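Small whiteboards, desk by desk

Motska is a shared workroom on the ground floor of an old printworks. We keep a gallery page for each kind of thing we own, so that members can see what there is before they book a desk. This one covers the small tabletop whiteboards. The large wall boards and the flipcharts have their own pages.
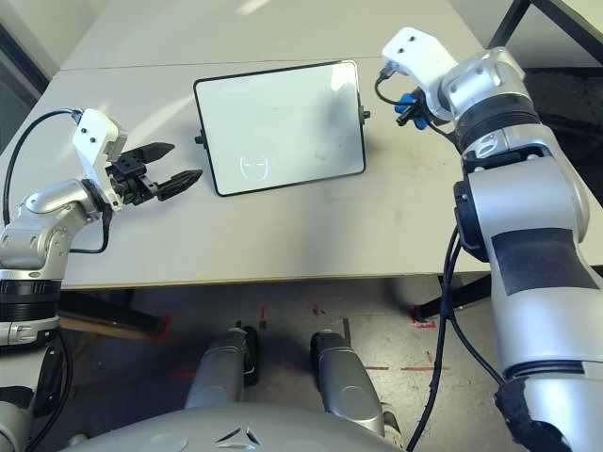
1. The portable board with the black frame

Slightly wider than it is tall, with rounded corners and a thin black frame. There is a small black knob on each short side. It stands up on the table by itself, tilted back a little, so you can write on it sitting down.

The surface is glossy and picks up the ceiling lights. If you are sharing it with somebody across the table, turn it a few degrees until the glare goes off the part you are using.

It has a grey smudge over the right half and a faint drawing near the bottom that looks like a round face, or possibly a helmet. Spray and a dry cloth are in the drawer under the sink. Please don't use the green scouring pads on any of the boards — they take the gloss off and the ink then sinks in.

Good for: lists, sums, a quick sketch during a call.
Booking code: 489.

2. The tables

The tables the boards stand on are light grey and matt. They are made up of panels pushed together, so there is a seam to watch for when you slide a board back. Lift it over instead of pushing it.

The tops are marked with scuffs and specks. Most of these are old and won't come off, and we have stopped trying. Fresh pen marks will come off with a damp cloth if you get to them the same day.

The room gets direct sun across the tables for part of the day. In December it is low and can be awkward for reading a shiny board. The blinds work from the cord on the left.

3. Pens

Pens are kept in the tin by the door, black and blue only. Red was hard to clean off the older boards and we no longer buy it. Put the caps back on until they click. Dry pens go in the box marked Flimeo, which is emptied once a month, and not back in the tin.

We get through around 200 pens a year, so if you find a handful in your bag at home, please bring them in.

4. Cleaning

Wipe the board with a dry cloth first, then spray the cloth and not the board. Go from top to bottom and finish along the lower edge of the frame, where dust from the ink collects. Leave it a minute before writing on it again.

For marks that have been there a long time, draw over them with a fresh black pen and wipe straight away. It works on most things. It does not work on permanent marker, and for that you should leave a note at the desk and we will deal with it.

5. Borrowing

Small boards can go to any desk in the building, including the Van Wyk room upstairs. They can't be taken home. Up to five can be booked at once for a group, with a day's notice. Ring extension 801 or write it in the book at the front desk, with the booking code and the time you expect to bring them back.

Next page: flipcharts and easels.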